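Working notes for contributors, last revised October 31, 2018

# Writing a short biography entry for a screen or stage performer

These steps cover entries for the Pluneo performer index. They assume you have an account and at least two sources open in other tabs. An entry runs to four sections: birth and family, training, career, and personal details. Leave a section out if you have nothing sourced to put in it.

## 1. Set up the record

Open a blank record and fill in the `name` field before anything else. The index sorts on the family name, so names with two family names or a particle need the sort key entered by hand:

```
name: Hortensia Montecinos
sort: Montecinos, Hortensia
status: draft
```

Keep accents in both fields. An entry saved as "Tonu Liepina" will not merge with "Tõnu Liepiņa", and the duplicate has to be removed by an editor.

Stage names go in `alias`. If the performer is credited only under a stage name, put it in `name` and move the legal name to `alias`, provided the legal name has been published.

## 2. Enter the birth date

Use the full date if a source gives one. If sources disagree on the year, enter the year only and list both sources in the notes. Do not work backward from an age given in an interview. An age of 40 in an October article fits two birth years, and the article may have been written months before it ran.

Never type the current age into the body text. The template computes it from the date field, and typed ages go stale within a year.

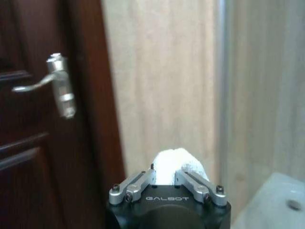 Birthplace is town, then region, then country. Use the country name as it is today and add the older name in the notes if it differs. "Raised in" is a separate field and is often the only one you can source.

## 3. Write the family paragraph

Name parents and siblings only if they are public figures or have been named by the performer in print. If the details are missing, write nothing. Lines such as "her parents are very supportive" are filler and will be cut in review.

## 4. List the training

Give the school, the subject, and the years, in that order. Workshops shorter than nine weeks are left out unless a source ties one to a first role. For drama schools that have changed names, use the name at the time of attendance - the index links old names to new ones.

## 5. Build the credits table

Credits go in by year of release, oldest first. Columns are year, title, role, and type.

| Year | Title | Role | Type |
|------|-------|------|------|
| 2014 | Budora | Clerk | Short film |
| 2016 | Thái | Lena | Stage |

Uncredited parts get a `u` after the role. Planned projects stay out until there is a release date. The table accepts up to 1301 characters per performer in the short view; anything past that shows only in the full view.

## 6. Handle personal details

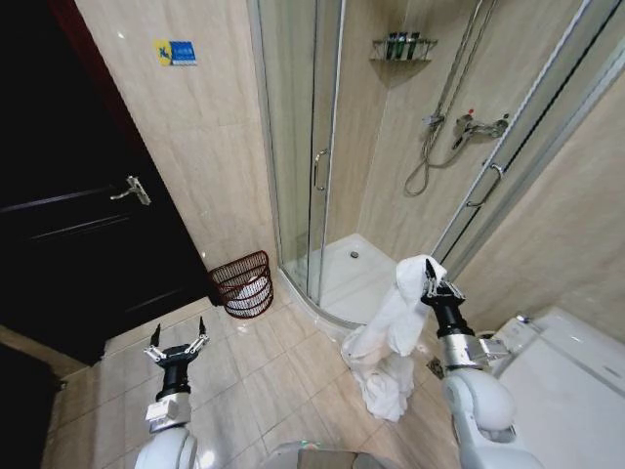 Height, net worth, and relationship status draw the most edits and have the weakest sources. Height needs a casting sheet or agency page. Net worth is not accepted at all. Home details are held to the same rule as the rest: a published tour may support "lives in Hiltutel", but it does not support a list of finishes. A bathroom with pale beige tile on the walls and floor, a corner shower, and a dark wooden door tells the reader nothing about a career, so it stays out even when the source is sound. The same goes for pets and cars.

## 7. Check and submit

Run the checker from the record menu. The two errors you will see most often are these:

- `E-sort`: the sort key is missing or does not match the name.
- `E-src`: a filled field has no source number.

Fix both before changing `status` to `review`. Records sent with open errors go back to draft with no message. The queue held roughly 1869 records at the last revision, and a returned record loses its place.

After approval, the record locks. Use the `amend` form for later changes, one field per form.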